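An afternoon at the Trerkden open day

March is not a nice month to travel by bus in our region, but last Friday I did it anyway, because my colleague Mihret Assefa had a free place on her registration and I am curious about robots since I was a boy. The open day was at Trerkden, a small company which makes handling systems for workshops and laboratories. I wrote notes during the visit and I put them here in the order in which I wrote them, with small corrections.

Arrival

The doors opened at two o'clock. We received a badge, a coffee and a sheet with the program. Zewditu Dinsa, who leads the training team, welcomed the visitors and said that we can touch everything which has no yellow tape. There was a lot of yellow tape.

In the entrance they have a small exhibition with older machines. The oldest arm is called Gebru and it still moves, but slowly, and it makes a sound like a coffee grinder. I liked it more than I expected. Mihret took a video of it for her nephew.

The big hall

First we saw Viltix, the sorting cell. It takes plastic caps from a belt and puts them in trays by size. According to the wall display it had sorted 2,236 caps since the morning, and while we stood there it stopped one time because a cap was lying on its side. An engineer named Botond Somogyi pressed a button, turned the cap with his finger and started the cell again. He told us that such stops are the main part of his job. I appreciated this answer, for in the brochures one never reads about it.

A man from a furniture company asked many questions about the price, and Botond answered politely that he must write to the sales office. So I cannot tell you the price either.

The hand-held grippers

The part that I enjoyed the most was in the back room. There the robots learn from people. A person takes a gripper in the hand, with a camera on it, and does an ordinary task with it many times: to pick up a spoon, to close a box, to fold a cloth. Later the recordings are used to teach a robot arm the same movement. They call the project Vultulance. I asked what the name means and received three different explanations.

Saron Ejigu gave the demonstration. She has recorded 1,099 runs by herself since she came to the project, and you can see it in her hands. She moves slowly but without any hesitation. When she reaches for a cup, she opens the fingers already on the way, so that she does not need to stop above the object.

Then it was our turn. We were a group of 23 people and not everybody wanted to try, so I could do it two times. My task was to pick up a wooden block and put it on a plate. It sounds easy. The difficulty is that your hand is behind the tool, and you must judge the distance to the table by the tips and not by your own fingers. At the first try I pushed the block away and it fell on the floor. At the second try I was too careful, and Saron said, very kindly, that the robot would learn from me to be afraid of blocks.

She also explained some rules. Begin with the fingers open. Do not let the tips scratch over the table. Keep your other hand away from the view of the camera. I forgot the last one immediately.

With the camera on the tool one sees the work from very near: the two dark fingers coming in from the bottom corners, scuffed and chipped at their edges, and between them only the pale grain of the table.
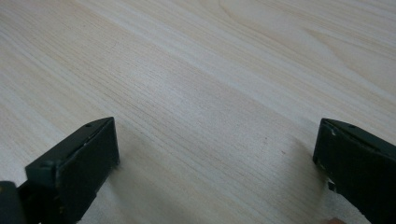

Questions at the end

At half past four there was a short talk by Wondimu Jemal about how the recordings are checked. They throw away those where the object leaves the view or where the person corrects himself too much. From a usual day they keep 80 percent. I wanted to ask if both my tries would be in the other part, but there was a long line for the microphone and our bus was leaving at five.

If you want to go, the next open day is planned for autumn and one must register by e-mail. Wear a sweater, the big hall is cold. I will try to go again, and before that I will practice with the kitchen tongs.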